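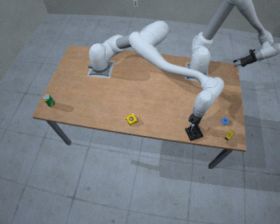
Budgeting for a two-arm tabletop cell: what are we forgetting?

Asked March 9, 2020 in Small Automation

Print this question | E-mail to a friend

I have to turn in an equipment plan for a small parts handling station by the end of the month. It is two arms on one table, both mounted along the back edge, sorting small loose items from the front. Cans, little boxes, tins, one square block with pegs on top that is a pain to grip. We have been working the layout out in simulation and the reach looks fine to me.

What I have so far is the two arms, two grippers, mounting plates and a table. I have a quote from Flukari for the arms and one from Sumley for the grippers. The Sumley quote lists adapter plates as a separate line and I can't tell if I need them. Delivery on the arms is 11 weeks.

My questions are:

1. What usually gets left off a first budget like this?
2. Is it OK to buy one arm now and the second one in September, when the new money comes in?
3. Is an ordinary wood-top table on a metal frame good enough, or do I have to buy a machine base? 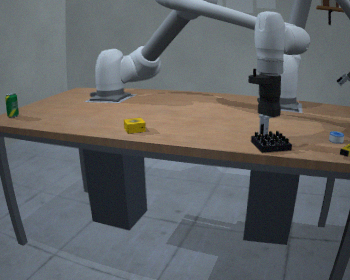 The items weigh very little, the heaviest is a full soda can. Speed is not important. We would be happy with 4 picks a minute per arm.

Print this answer | E-mail this answer

Answer 1

Yes, you need the adapter plates unless the bolt pattern on the gripper matches the wrist of the arm. Ask both vendors for the flange drawing and lay one over the other. Do this before you sign anything. We got caught on it and the arm sat in its crate for 18 days waiting on a part that cost less than lunch for the crew.

Things I would add to your list:

- Spare finger tips. Order them with the grippers. On ours a set was $1,118 when bought later with rush shipping, and a good deal less on the original order.
- Emergency stop for each arm, plus one that stops both.
- Controller space. The controllers have to go somewhere and the cables are only so long. Measure under the table.
- Electrical. Find out what the controllers draw and whether they can share a circuit with whatever is already on it.
- Risk assessment. Get a price from somebody outside.
- Training, including travel if it isn't on site.
- Freight and lift gate. Flukari left it off our first quote.

On the table, wood is fine for light and slow work if the frame is stiff. Bolt the plates through the top into steel, don't use wood screws. With two arms on one top, one will shake the other when it stops hard. Put a dial indicator on one base and run the other arm at the speed you plan to use. If you don't like the number, add cross bracing before you price a machine base.

Print this answer | E-mail this answer

Answer 2

just buy both. you will never see the september money

Print this answer | E-mail this answer

Answer 3

I'd split the order, but not the way you have it. Buy the table, both mounting plates and all the electrical for two arms up front, then one arm and one gripper. Drilling the top a second time with a calibrated arm already on it means calibrating that arm again.

Ask Flukari to hold the price on the second arm in writing. Ezzat did that for us at the Mesmont plant, and they also agreed to ship the same controller version. That matters more than the price. Two arms on different software can be made to work together but you will pay for the hours.

Also check where the two arms overlap. Reach looking fine in simulation tells you each arm can get to the part. It doesn't tell you what the other elbow is doing at that moment. If both have to work the middle of the table you need some kind of zone control, and depending on the vendor that is a paid option. Get it on the quote as its own line so it can't be added later at list price.

For the peg block, send one to Sumley and ask them to try it. They may want the block back to back with a few finger shapes, so send two.

Print this page | E-mail this page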